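Bench notes, December, junction box fit-up

Started 9:10, stopped for lunch, finished mid-afternoon. Continues from Mylene's page on the wall plates.
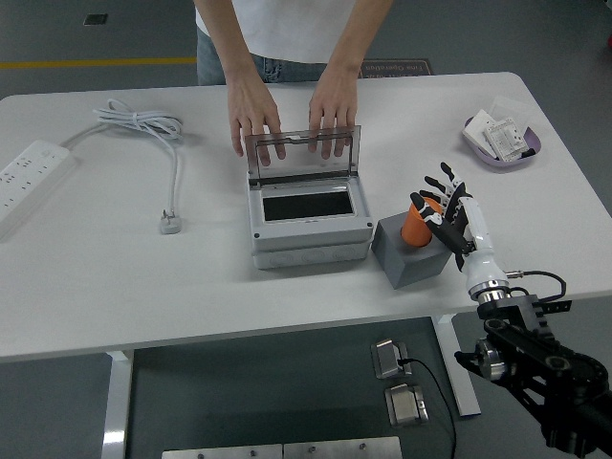

Gray box with the lid up, power strip and its cable to the left, socket panel in the lavender tray.

Purpose today was to settle whether the gray box with the clear hinged lid can be the standard enclosure for the Clurkville job, or whether we go back to the Stimlow one with the screw-down lid. Kylie wants an answer before she places the order. The first batch is 18 units.

Lid. Opens to the back and stays upright without being held, at least on a flat table. With the box on its back on the bench it's easy to work in. Mounted on a wall it will be different, and I haven't tried it there yet. Tinted plastic is clear enough to read a label through if the label is in large type. Small type on the Forsberg stickers was hard to read with the overhead lights on. Suggest printing our own.

Hinge. Opened and closed it 91 times, which was as far as I got before the phone rang. No cracking or whitening at the hinge. The catch felt a little softer at the end than at the start. Jomar thinks that's just the molding edge wearing in. I would like to see a second box do the same before I agree with him.

Knockouts. The row along the front is fine for what we need. Tried two on the scrap box from last month. The first came out clean with a flat screwdriver and a tap. The second tore on one side and left a burr that took the deburring knife to clear. Starting from the inside seemed to make the difference. Whoever does the batch should knock them all from the inside and check the edge with a finger before fitting a gland.

Screws. Corner screws are small and dark, and they're a pain if you drop one. Put a dish out. I lost one and found it after lunch under the vise.

Cable. The white cable on the power strip is the one meant for the mock-up. Too stiff for the bend we want inside the box. It holds the coil it was packed in, and when I laid it along the planned route it pushed back out every time. Cherry Mae has a softer length from the Sukska sample kit and will bring it over. If we have to use the stiff one, leave it hanging over a door overnight first and allow an extra hand's width at the box end.

Strip stays outside the box. We talked about putting a short one inside and I'm against it. No room to get a plug out once the lid is shut, and heat has nowhere to go.

Socket panel. Still in the lavender tray with the other small white parts. Please keep the set together there until it's fitted. Last time the pieces went back in the general drawer and Imelda spent most of a morning matching them up. Hole spacing on the panel agrees with Mylene's drawing. The cutout on the drawing is too tight, though, and needs a bit more on the long side. I penciled the change on the paper copy. The file has not been changed.

Decision for now: go with the hinged box, subject to the wall test. Price difference is small and the time saved on the lid will cover it. Customer's site has somebody opening these 365 days a year, so the soft catch is the only thing that worries me.

To do
Wall test with box mounted at shoulder height (me, tomorrow morning)
Second hinge run on a fresh box, same count (Jomar)
Soft cable from the sample kit (Cherry Mae)
Correct cutout in the drawing file (Mylene)
Hold the order until the wall test is written up (Kylie)
Large-type labels, 8 to a sheet, try the matte stock first

Left the deburring knife in the top drawer, blade closed. The good flat screwdriver is with it. Scrap box is on the shelf over the sink and can be cut up for more knockout practice if anyone wants it.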